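Parden Road Tenants' Association
Minutes of the December general meeting
Community room, 7:00 p.m.

Chair: Sawsan Azar
Quorum was met. Minutes of the previous meeting were approved with one correction: the bike room rekeying was paid for by the building and should not have appeared under association expenses.

1. Money

Opening balance was $2,424. Expenses since the last meeting were $182, for printing and the room deposit. The deposit comes back to us when the key is returned. Dues for next year stay the same. A member asked whether dues could be paid online. Sawsan will find out what the bank charges and bring the answer to the next meeting.

2. Heat and hot water

Several households on the north side reported cold bedrooms overnight. Management's contractor, Harkex, bled the radiators on the upper floors and says the circulating pump needs to be replaced. No date has been given. Members are asked to write down the indoor temperature and the time whenever it drops below 65 degrees and put the note in the association mailbox. Sawsan will send the collected readings to management with a letter asking for a date in writing.

Motion to send the letter: carried, no votes against.

3. Laundry room

Two of the dryers are still out of service. Ngata, which holds the lease on the machines, wants management to sign off before it sends parts. Discussion of whether to ask for a refund of card balances. Left open until the parts question is settled.

4. Packages

Packages are being left in the side entry again. Management has agreed to a shelf inside the lobby door but not to lockers. Members on the ground floor asked that drivers not be given the side entry code. Agreed.

5. Kitchen replacements

Management plans to replace counters in units where the old ones have lifted or swollen, starting with the Iletti line of units on the east side. Tenants will be offered a choice of laminate or granite. Granite would come in one pattern only. Questions were raised about sealing, who pays for chips, and whether rent would be affected. Management's notice says no increase is tied to this work. Members want that repeated in the lease rider before anyone signs. 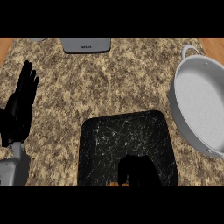 Speckled granite in tan, cream and brown (computer rendering).

Tenants who want to keep their present counters may do so. Requests for a kitchen visit go to the management office, with a copy to the association.

6. Other business

The stairwell light by the back door was reported again. A member asked for the recycling pickup schedule to be posted in the elevator. Sawsan will post it.

Meeting adjourned at 8:25 p.m.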